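Desura erweitert Elektro-Transporter Ara um Kühlausbau und größere Batterie

Rerville, 25. August 2020
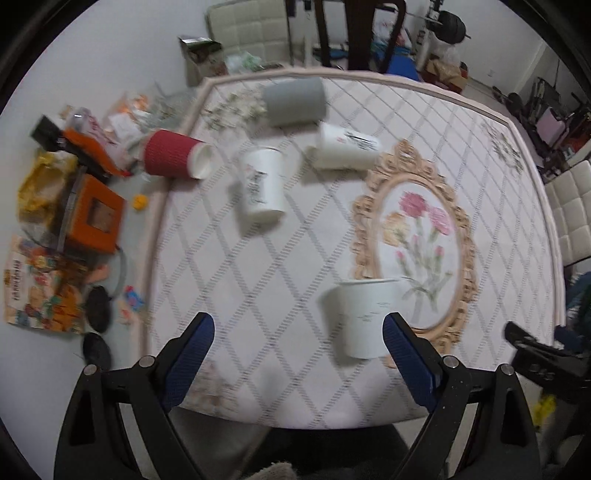 Kühlausbau ab Werk bestellbar

Der Fahrzeughersteller Desura nimmt eine neue Ausführung seines elektrischen Kleintransporters Ara in das Programm. Der Ara Frische richtet sich an Bäckereien, Cateringbetriebe und Lieferdienste, die Lebensmittel im Stadtgebiet ausfahren. Bestellungen nehmen die Händler ab sofort entgegen, die ersten Fahrzeuge werden im Oktober ausgeliefert.

Der Kühlausbau stammt vom Karosseriebauer Nikzad und wird im Werk Rerville montiert. Bisher mussten Kunden das Fahrzeug nach der Übergabe selbst zu einem Aufbauhersteller bringen und dort oft mehrere Wochen auf einen Termin warten. Künftig kommt der Transporter fertig ausgebaut und zugelassen zum Händler. Für Fahrgestell und Aufbau gilt eine gemeinsame Garantie, Ansprechpartner ist in beiden Fällen Desura.

»Viele unserer Gewerbekunden haben genau danach gefragt«, sagt Negin Shokri, Leiterin Nutzfahrzeuge bei Desura. »Sie wollten eine Rechnung, eine Garantie und eine Werkstatt. Das bieten wir jetzt an.«

Batterie und Reichweite

Der Ara Frische erhält serienmäßig die neue Batterie mit einem Energiegehalt von 60 kWh. Ohne Kühlbetrieb liegt die Reichweite nach Werksangabe bei 396 Kilometern. Wie weit das Fahrzeug mit eingeschaltetem Kühlaggregat kommt, hängt von der Außentemperatur und der Zahl der Türöffnungen ab. Desura stellt dafür auf der eigenen Internetseite einen Rechner bereit, in den Betriebe ihre üblichen Touren eingeben können.

Das Aggregat wird aus der Fahrbatterie gespeist und lässt sich über die Ladesäule betreiben, solange der Wagen angeschlossen ist. Der Laderaum kann so vor Fahrtbeginn heruntergekühlt werden. Die Solltemperatur stellt der Fahrer am Armaturenbrett ein – ein zweites Bediengerät im Laderaum entfällt.

Laderaum und Ausstattung

Die Kühlwände sind 40 Millimeter stark und fugenlos verklebt. Zwischen den Radkästen bleibt genug Platz für handelsübliche Bäckerkörbe, die sich auf Schienen einschieben und verriegeln lassen. Auf der Beifahrerseite ist eine Schiebetür serienmäßig, hinten öffnen zwei Flügeltüren. Eine Trennwand zum seitlichen Abteilen von ungekühlter Ware ist gegen Aufpreis lieferbar.

Rückfahrkamera, Sitzheizung und Notbremsassistent gehören wie beim Ara Kasten zur Grundausstattung. Lackiert wird ausschließlich in Weiß, Folierungen übernimmt auf Wunsch der Händler.

»Der Aufbau ist leichter als unsere bisherigen Nachrüstlösungen, das kommt der Zuladung zugute«, sagt Pejman Nikzad, Geschäftsführer des Karosseriebauers. Nikzad hat für den Auftrag eine eigene Montagelinie in Rerville eingerichtet.

Bestehende Modelle

Der Ara Kasten und der Ara Kombi bleiben unverändert im Angebot. Die größere Batterie wird für beide im kommenden Jahr als Option verfügbar sein – eine Nachrüstung bereits ausgelieferter Fahrzeuge ist nicht vorgesehen. Preise für den Ara Frische nennen die Händler auf Anfrage.

Pressekontakt

Desura Nutzfahrzeuge
Negin Shokri
Rerville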